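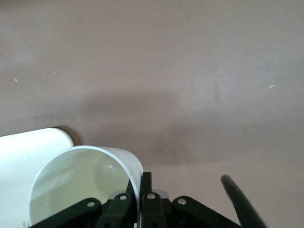
Up way too early, couldn't sleep after last night's lecture, so I may as well write it down while the coffee drips.

I'd been looking forward to the Magagula talk since September (traveling players and the little harbor theaters, my favorite thing in the world) and I almost missed it! The bus from Zelwood sat at the bridge forever and I ran the last 2 blocks with my coat half on. Got a seat in the second-to-last row next to a man eating a pear.

The speaker was Gert Baloyi, who I'd only ever read in footnotes. He talked for 60 minutes with hardly a look at his notes. Most of it was on one company that played Skirkirby every winter and got by on melodramas, with a comic song stuck in whenever the leading man needed to change his boots. He's been through their account books, 898 pages of them, and he read bits out loud. Candles, candles, rope, a fine for swearing on stage, more candles. I could have listened to the candle prices all night, I really could.

The part I keep chewing on is the prompt book. Somebody crossed out the whole ending of the last act and wrote a happier one in the margin, and then a different hand crossed THAT out. He thinks the town magistrate leaned on them. I'm not so sure. I think the audience just hated it and they wanted to get paid. I wanted to ask but a woman up front had a question that went on for over ten minutes and then it was time for cheese.

Bought his book, the Donley lectures one. Too much money. Started it on the bus home and went past my stop.

Need to call Mom, return the library's copy of the pantomime thing, find my other glove.

Comments

marshhen: The pear man was my uncle!! He says the talk was too long.

Tobin R.: I'm with you on the ending. Has anybody put that prompt book online?

quillandpaste: Did you ever find the glove

Write to me through the contact page | Copyright stays with the author, please ask first | Back to top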